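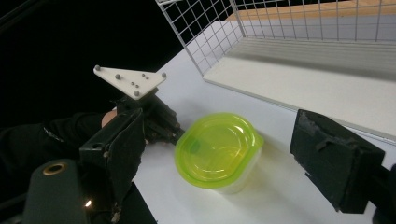

*全文约 1,900 字 · 阅读时间 6 分钟*

## 3 借用记录与归还行为

### 3.1 数据来源

本节使用的数据来自 Bindberg 市的食品容器借用计划。参加计划的餐馆和食堂向顾客借出带盖的塑料容器,顾客可以在任何一个参加地点归还,不需要回到原来的店。借用时不收押金,但是超过规定期限以后,账户会被暂停,直到容器归还或者顾客支付容器的价格。这个做法和前人研究较多的押金制度不同,所以我们认为有必要先说明记录是怎样形成的,然后再讨论归还行为。

借出和归还都登记在 Indari 系统里。店员扫描顾客的会员码,再选择容器的种类,系统自动保存时间和地点。我们取得了连续 18 个月的记录,去掉测试账户和重复登记以后,共有 2,851 条借出记录,其中 2,140 条有对应的归还记录。其余的记录没有归还时间,我们不把它们全部看作丢失。按照店员的说明,一部分容器确实回到了店里,但是在繁忙的时候没有扫描,直接送去清洗。这种情况在中午比较多见。

容器的种类由 Herico 目录确定。目录把容器分为小号、中号和汤用三类,每一类的盒身和盒盖使用同一个编号。这个规定对分析有一个不方便的地方:如果顾客只归还盒身,店员有两种可能的处理。有的店员登记为已归还,有的店员等到盖子也归还以后才登记。我们在访谈中才了解到这个差别,因此在 3.3 节单独讨论盖子的问题。

### 3.2 归还时间的分布

归还时间的分布有明显的右尾。多数顾客在几天以内归还,但是也有少数容器过了很长时间才回到系统里。对这样的数据,平均数容易受到少数极端值的影响,所以本文主要报告中位数,并且用生存分析的方法处理没有归还时间的记录。具体地说,一条没有归还时间的记录在观察期结束时被当作右删失,而不是被删除。如果简单地删除这些记录,归还的速度会被高估。

我们比较了两种借用地点。第一种是工作单位的食堂,第二种是街边的餐馆。食堂的顾客一般第二天还会来到同一个地方,归还几乎不需要另外走路;餐馆的顾客则不一定再来。模型的结果和这个想法一致:在控制容器种类和月份以后,食堂的归还速度高于餐馆。一月的归还速度在两种地点都比较慢,可能和假期有关,不过我们的观察期只包含两个一月,不能排除偶然的原因。

需要注意,借用地点不是随机分配的。喜欢在食堂吃饭的人和喜欢在外面买饭的人,可能在其他方面也不同,例如家庭人数和做饭的习惯。同一个顾客在两种地点都借用过的情况虽然不多,但是对我们很有价值。只使用这些顾客的记录重新估计模型,方向没有改变,置信区间变宽。我们因此倾向于认为,地点的方便程度本身有作用,同时承认证据的强度有限。 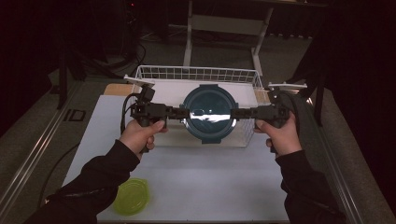

摄影:Anathi Ndlovu

**图 1** 白色桌面上的白色线篮。

### 3.3 盒盖与盒身的分离

系统记录只能说明容器什么时候离开、什么时候回来,不能说明中间发生了什么。为了补充这一部分,我们在 Camacho 社区访问了参加计划的家庭。访谈在受访者家里进行,由同一位研究者提问,另一位研究者做笔记。问题分为三个部分:用完以后怎样清洗,清洗以后放在哪里,什么事情会提醒他们归还。

关于清洗,受访者的回答比较相近。盒身和盒盖一般同时清洗,但是分开晾干。很多受访者说,盖子的边缘有凹槽,水不容易流出来,所以晾的时间比盒身长。等到盖子干了,盒身往往已经被收起来,于是两个部分从这时候开始放在不同的地方。我们在研究开始的时候以为,分离主要发生在柜子里,也就是存放的时间越长,越容易找不到盖子。访谈的结果使我们改变了看法:分离的起点比我们预想的早。

关于存放,我们把受访者的方式归纳为“封闭”和“开放”两类。封闭的方式包括柜子和抽屉,开放的方式包括台面、架子和篮子。使用开放方式的受访者更经常提到“看见了就想起来要还”。有一位受访者把借来的容器和自己的容器放在一起,后来分不清楚,结果把自己的盒子还给了餐馆,而店员也接受了。这类错误在系统里无法发现。还有几位受访者把准备归还的容器挂在门口的袋子里,出门的时候一起带走。他们认为这个办法有效,但是家里如果有其他人整理房间,袋子常常会被移走。
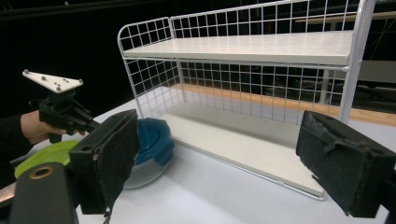

提醒的来源也值得说明。Indari 系统在期限以前发送一次通知,可是受访者对通知的评价不一致。有的人认为通知来得太早,看完以后又忘记了;有的人在上班的时候收到通知,而容器在家里,当时不能做什么。比较受欢迎的建议是让顾客自己选择通知的时间,例如早上出门以前。运营方表示技术上没有困难,但是担心设置太多会让新顾客觉得复杂。

### 3.4 对登记方式的影响

根据以上的结果,我们对 3.2 节的估计做了敏感性分析。首先,假设所有的店员都在只收到盒身时登记归还,那么记录的归还时间代表盒身的时间,盖子的时间可能更晚。其次,假设所有的店员都等待盖子,那么记录的时间代表两个部分中较晚的一个。在这两种假设之下,食堂和餐馆的差别都仍然存在,但是汤用容器的结果变化较大。原因可能是汤用容器的盖子与其他种类不能互换,缺少盖子时店里没有替代品,店员更愿意等待。

我们建议以后的记录把盒身和盒盖分别编号。这样会增加店员的工作,在中午尤其明显,因此可以先在一个食堂试行,再决定是否推广。如果分别编号不能实现,至少应当在登记界面增加一个“缺少盖子”的选项,并且对不同地点的店员使用相同的说明。下一节将利用修正以后的归还时间计算每个容器的平均使用次数。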